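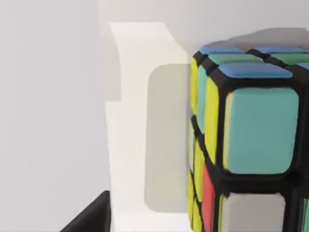
Simulated camera view, last pose before the approach move. Cube at right, white fixture to its left.

Cube pose estimate jumps by 90 degrees at close range (sim)

Posted by Rozália Vaněk in Perception and Calibration

I have a pick task in Bidham where the arm has to take a Rubik's cube from beside a fixture and place it at a given orientation. Pose estimation runs in Gramholm. The pipeline is the usual one:

- sticker detector (contour based, rounded quads)
- color classifier on each quad, HSV thresholds
- grid fit over the quads, one plane per face
- pose solve from the grid corners
- orientation label from the color pattern, matched against the known cube state

From the overview pose this works. Position error against sim ground truth stays under 2 mm and the orientation label is right. When the camera moves in to 80 mm the position is still good enough to grasp, but the orientation label flips. The reported rotation is off by 90 degrees about the vertical axis. It settles there and does not come back until I retreat. The planner then picks a different grasp, decides it needs a regrasp, and the whole sequence restarts.

The render above is from a failing run. Only the upper left corner region of the cube is in view. I dumped the intermediate output for the same tick:

face=front label=BLUE conf=high
face=front label=WHITE conf=low (partial)
face=top label=BLUE conf=high
face=top label=GREEN conf=high
face=left label=YELLOW conf=high
face=left label=RED conf=high
face=unassigned label=WHITE conf=medium

The front entry with high confidence is the big cyan one on the corner. The cube in this scene has both blue and cyan stickers, so that one is wrong. I do not know what the unassigned entry is. Its center projects to somewhere left of the cube.

What I have tried:

Narrowing the blue hue band. Then the front corner sticker becomes unlabeled and the top face starts dropping blues as well.

Raising the minimum quad area. This removes the unassigned entry but also most of the left face, where the stickers are very thin at this angle.

Running the refinement step longer, up to 700 iterations. It converges to the same wrong answer with a smaller residual.

Backing off the approach pose is possible but I would like to avoid it. The final move is short and I want the pose to be fresh. Is there a setting in Gramholm for this, or do I need a different estimator at close range?

Jagadeesh Pai

Increase the resolution of the simulated camera and turn on antialiasing. Most detection problems in Bidham come from the default render settings. Also check that your HSV conversion expects RGB and not BGR.

Comment by Rozália Vaněk: Channel order is correct, red and yellow would be wrong otherwise. I doubled the resolution and got the same labels with cleaner contours.

Comment by Jagadeesh Pai: Then try a learned detector.

Indira Iyer

You have separate faults here and the rotation jump is the result of them adding up. I would not replace the estimator.

1. The unassigned quad

Look at the white fixture just left of the cube. The cube casts a shadow on its front face, and the shadow is a gray rounded rectangle. Your detector accepts gray rounded quads, and you have a real light gray sticker on the front face near the bottom of the image, so the classifier has to let that color through. Photometrically there is little to separate the two.

Geometry separates them well. Every real sticker is surrounded by black plastic. Sample a thin ring just outside the contour and require low value on most of it. The shadow is surrounded by white on the fixture and will fail. This is better than an area threshold because it does not penalize the foreshortened stickers on the left face. Gramholm has a hook for it, contour_filter, called before classification. Return False to drop the quad.

For contours that touch the image border, only sample the part of the ring that lies inside the image. Otherwise you lose the gray sticker and everything on the right side of the top face.

As a quick check, turn off shadow casting for the cube in the scene file and rerun. If the unassigned entry disappears you have your confirmation. Turn it back on afterwards.

2. Cyan and blue

A hard hue band is the wrong tool. You have two cool colors close together, seen on faces with different orientation to the light. Moving the boundary fixes one face and breaks the other, as you saw.

Use a reference color per sticker class and take the nearest in Lab. In simulation you can read the references from the material definitions, then correct with one gain per face. Keep the full distance vector per sticker and pass it to the orientation match. Do not pass the winning label alone. With a hard label, a cyan sticker called BLUE counts as full evidence for the wrong orientation. With distances it counts as weak evidence, and the other stickers can outvote it.

The stickers have a soft highlight. Take the median over the inner part of the quad, and leave out the rim.

3. Orientation

The cube body is symmetric under rotations of 90 degrees. The pose solve sees only the grid, so the residual is the same for every one of those rotations. This explains why more iterations made the residual smaller and the answer no better. The refinement has no color term. The only thing deciding the rotation is your pattern match.

At close range the pattern match works with little data. On the front face you have the cyan corner, the gray one that runs out of the image at the bottom, and a strip of green next to it. Lose the cyan label and there is hardly any front face left to match.

The position is still fine because the near corner of the cube is inside the image with all three faces around it. That fixes the translation, and it also stops the grid from sliding by one cell.

4. Do not re-decide the orientation at every tick

You knew the orientation at the overview pose, with more of the cube in view. Nothing has touched the cube in the meantime. Carry it forward as a prior:

- store the accepted orientation and the camera pose from forward kinematics
- at each new tick, predict the cube pose in the camera frame
- from the symmetric candidates, take the one nearest the prediction
- allow a switch only if the color evidence beats the current candidate by a margin over several ticks

In Gramholm this is symmetry_mode: track. The default is symmetry_mode: match, which starts from nothing on every call. I suspect that setting alone will stop the restarts. I would still do 1 and 2, or the tracker will be carrying bad evidence.

Reset the track on any contact event and whenever the gripper closes.

Comment by Rozália Vaněk: Shadow confirmed. With cube shadows off, the unassigned entry is gone. With shadows on and the ring filter it is also gone, and the left face quads stay. I had to loosen the ring test for the thin ones because the ring overlaps the neighboring sticker.

Comment by Indira Iyer: Scale the ring width with the short side of the quad. A fixed pixel width will always overlap there.

Comment by Rozália Vaněk: Done, works. symmetry_mode: track also stops the flip. Still porting the classifier to Lab.

Comment by Yamuna Marar: Does track survive a planner restart? On our setup the node comes up again and the first call falls back to match.

Comment by Indira Iyer: It does not. State is held in the node. Save the last orientation to the parameter server and load it on startup, or go back to the overview pose first.

Murali Krishnan

Agree with the above on tracking. Two additions from the planning side.

The restart is a separate bug in your task logic. A change in the orientation label should not invalidate a grasp that is already reachable and collision free. Let the planner finish the grasp with the translation it has, then settle the orientation after lifting, when you can turn the cube in front of the camera. If the placement needs another grasp, you find out then. It costs one extra motion in the bad cases and removes the loop in all of them.

Second, check the finger clearance to the fixture at that approach pose. In the render the black finger at bottom left is on the far side of the white block from the cube. The image does not give you the depth between them, so query the collision distance from the scene directly. If the fixture is loaded as a visual mesh only, the planner does not know about it. I have seen this more than once with parts imported into Bidham from CAD. The collision geometry has to be added by hand.

Comment by Rozália Vaněk: The fixture had no collision geometry. Added a box for it, and the planner now comes in from above. The view at 80 mm is different as a result and shows more of the top face.

Comment by Murali Krishnan: A box will close off the notch in the upper part. Use a convex decomposition if you ever need to reach in there.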